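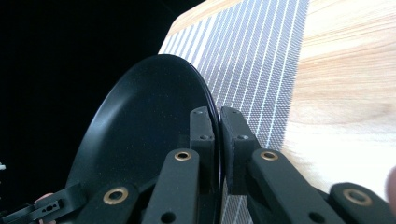

How often do the finger pads on a handheld gripper need to be taken off and checked?

After every 30 hours of use, or sooner if a plate starts to turn in the grip when you lift it by the rim.

Tremow handheld gripper: setup and care

README for the maintenance folder. Last edited February 2023 by Paula Pop.

These notes cover the handheld gripper we use for the tableware recordings and the service log that goes with it. They replace the old sheet taped inside the Maluleke case, which still described the round pads.

What is in the folder

readme.txt – this file
service_log.csv – one row per check, 318 rows at the time of writing
pads/ – drawings for the rectangular finger pads
linkage/ – drawings for the inner and outer bars
calibration/ – opening width readings, one file per session

The drawings are the ones we print from. If you change a hole position, save a new file and leave the old one where it is.

The parts that wear

The gripper has two opposing fingers carried on flat black bars. Each finger has a block-shaped pad with screw holes on its face. Brass bushings sit in the upper ends of the bars, and these take most of the load when something heavy is held by its edge. A plate gripped at one side of the rim is the hardest job we give it. The weight hangs well off to one side of the pads and tries to twist them.

The pads go smooth first. After that the bushings loosen in their holes, and you feel it as a small click when the fingers close.

Before a session

1. Wipe both pad faces with a dry lint-free cloth. No solvent on the printed parts.
2. Open and close the gripper fully a few times with nothing in it. It should move evenly on both sides.
3. Close it on the 2 mm steel shim. The pads should meet the shim flat from top to bottom. If you see light at one end, go to Pad alignment.
4. Push each finger sideways with your thumb. A little give is normal. A click is not.
5. Run the opening width script and save the reading in calibration/.

Pad alignment

Loosen the pad screws half a turn. Close the gripper on the shim, hold it closed, and tighten the upper screw on each pad, then the lower. Use the short hex driver from the Maluleke case – the long one makes it easy to strip the print. Check again with the shim before you put anything in the grip.

If one pad still leans, look at the bar behind it. We have had two bars with a slight bend from being left in a hot car. They were replaced, and trying to straighten them is a waste of an evening.

Replacing a bushing

Support the bar on the Hirkivik block with the hole over the recess and press the old bushing out from the back. Clean the hole with a wooden stick. Start the new bushing by hand and press it until it is flush. It should need firm pressure. If it drops in, the hole is worn and the bar has to be printed again.

Bushings are due at 2000 full closing cycles whether they click or not. The cycle count comes from the session files. Don't estimate it.

Log columns

date – day of the check
unit – number on the handle
cycles – total at the time of the check
pad_state – good, smooth or replaced
bushing_state – good, loose or replaced
width_open – maximum opening in millimeters
notes – free text, often blank

Known gaps

In 29 rows the cycle count is missing. Those are from the weeks when the session files were being written to the wrong drive, and the counts could not be recovered. Leave them blank. Early rows use "ok" in place of "good" and I have not changed them.

The log does not say what was being held when a fault was noticed unless somebody put it in the notes. Please do, and give the object and the place it was gripped: "dinner plate, rim, right side" is enough.

Spares

Pads and bars are in the Rakov drawer, sorted by drawing number. Take what you need and write it on the card. Bushings are in the small tin behind them. Left and right pads are different parts with slightly different widths, so check the number before you fit one.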